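Início Guias Privacidade Newsletter Sobre Contato

Como limpar os rastreadores de publicidade do celular e do navegador, com calma e sem perder as suas senhas

Uma leitora me escreveu em novembro contando que pesquisou um colchão, comprou o colchão, dormiu no colchão, e três semanas depois continuava vendo anúncio de colchão até no aplicativo de receitas. Ela queria saber se dava para acabar com aquilo sem trocar de telefone. Dá para diminuir bastante, sim, e o melhor é que quase tudo se resolve com menus que já estão aí no seu aparelho, só que meio escondidos. Passe um café, porque vamos devagar (eu escrevo comprido, já peço paciência!).

Antes de mexer em qualquer coisa

Cookies são pequenos arquivos que os sites deixam no navegador. Uns são muito úteis, como o que mantém você conectado ao webmail ou guarda o carrinho da loja. Outros pertencem a empresas de publicidade e servem para reconhecer você de um site para outro. No celular existe ainda o identificador de publicidade, um código que os aplicativos podem consultar para fazer mais ou menos a mesma coisa.

Se você apagar tudo de uma vez, vai sair de todas as contas. Então, primeiro, confira se as suas senhas estão guardadas num gerenciador ou, vá lá, num caderninho na gaveta. Eu já apaguei tudo às onze da noite, todo animado, e passei a manhã seguinte recuperando o acesso ao site da escola da minha filha. Aprenda com o meu sofrimento.

Passo 1. Veja o tamanho do problema

No navegador do computador, abra as configurações e procure a parte de privacidade. Dentro dela costuma haver um item chamado "dados de sites" ou "cookies e dados do site", com a lista de todo mundo que guardou alguma coisa aí. No meu notebook antigo apareceram 3.079 entradas. Fiquei olhando aquilo um tempo. Reconheci quase 200 nomes, entre bancos, jornais e lojas; o resto eu nunca tinha visitado por vontade própria.

Passo 2. Apague com peneira

Vários navegadores deixam apagar site por site, pela própria lista. Use o campo de busca, se houver, e remova o que você não reconhece. Se a lista for enorme como a minha, faça o contrário: anote os sites em que quer continuar conectado, apague tudo e entre de novo só nesses. Cansa menos a vista.

Passo 3. Bloqueie os cookies de terceiros

Ainda na parte de privacidade, procure a opção de bloquear cookies de terceiros ou de ligar a proteção contra rastreamento. Quando houver níveis, comece pelo intermediário e navegue assim uns dias. Se algum site importante ficar esquisito (botão de pagamento que não responde, vídeo que não carrega), crie uma exceção só para ele, sem desligar a proteção inteira.

Passo 4. Cuide do identificador do celular

No Android, entre nas configurações, procure por "anúncios" e veja se aparece a opção de excluir ou redefinir o ID de publicidade. No iPhone, vá a Ajustes, depois Privacidade e Segurança, depois Rastreamento, e desligue a permissão para que os apps solicitem rastrear você. Os nomes mudam um pouquinho de uma versão para outra, então, se não achar de primeira, use a lupa do próprio menu.

Aproveite a visita e olhe a lista de aplicativos com acesso à localização. O meu app de lanterna queria saber onde eu estava. Para quê, meu Deus? Para iluminar melhor o bairro?

Passo 5. Fale com a operadora

Muita gente esquece desse passo. Algumas operadoras têm programas de ofertas personalizadas que dependem de uma autorização dada lá no contrato, no meio de mil cláusulas. Entre na área do cliente e procure "preferências de comunicação", "privacidade" ou "uso de dados". Na Zotham, que é a minha, a chave fica no fim da página de perfil, depois do endereço de cobrança. O Renato Huenchumán, leitor antigo deste site, é cliente da Usuga e precisou pedir pelo chat; mandou o pedido duas vezes e guardou os protocolos. Faça como ele e guarde os seus.

Passo 6. Um bloqueador, se quiser

Extensões de bloqueio ajudam, mas instale uma só. Eu usei a Plenora e a Zisetti juntas durante um tempo, e uma atrapalhava a outra a ponto de eu não conseguir abrir a segunda via da conta de luz. Hoje fiquei com a Zisetti, que vem com uma lista de 700 regras e me deixa liberar um endereço com dois cliques. Confira sempre quem publica a extensão e quais permissões ela pede, pois um bloqueador enxerga boa parte do que você faz no navegador.

O que esperar depois

Os anúncios não vão sumir, vão ficar mais genéricos. Nos primeiros dias me ofereceram ração para cavalo e curso de mergulho, e confesso que achei um refresco. Também vão reaparecer aquelas janelas pedindo consentimento, porque os sites esqueceram a sua resposta. Procure o botão de recusar, que às vezes mora atrás de "gerenciar opções".

Repita a faxina a cada 2 meses, mais ou menos quando lembrar. Eu coloco um aviso na agenda para depois do almoço, horário em que não rendo muito mesmo, e termino antes de o café esfriar. 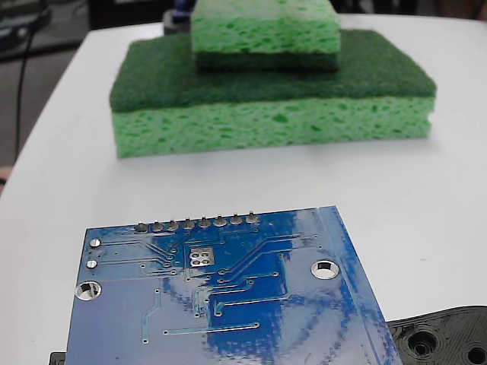 A janela anônima já resolve o problema do rastreamento?

Só em parte. Ela descarta o histórico e os cookies daquela sessão quando você fecha todas as janelas anônimas, mas o seu endereço IP continua visível para os sites, e a operadora ainda pode saber quais endereços você acessou. Se você entrar numa conta durante a sessão, o serviço também sabe que é você. Para o dia a dia, vale mais bloquear os cookies de terceiros, como está no passo 3.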